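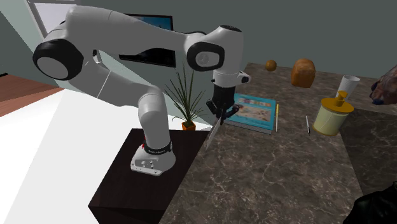

Print | E-mail

Clamdale water: meter replacement and new billing units

September 29, 2026

Replacement of residential water meters in the Coste district was completed in July. A total of 258 units were changed, all of them mechanical meters past their certified service life. The new meters register in gallons. The old ones registered in units of 100 cubic feet, and bills issued before the change still show that unit.

To compare an old bill with a new one, multiply the old figure by 748. A household that used 2 units in a billing period used 1,496 gallons. Rates have not changed, but the rate table on the back of the bill has been reprinted in gallons.

Dilruba Haque in metering reports that most calls so far concern the low-flow indicator, the small triangle on the register face. It turns whenever water passes through the meter. If it moves with every tap closed, check the toilet flapper valves first, then the irrigation shutoff – a slow leak at either point can pass 400 gallons before the next reading.

Meter boxes in Noltlow are next. Please keep lids clear of soil and parked vehicles. Access questions go to Aigars Sproģis at the district office, billing questions to Bjarke Hafstein.

Print | E-mail this item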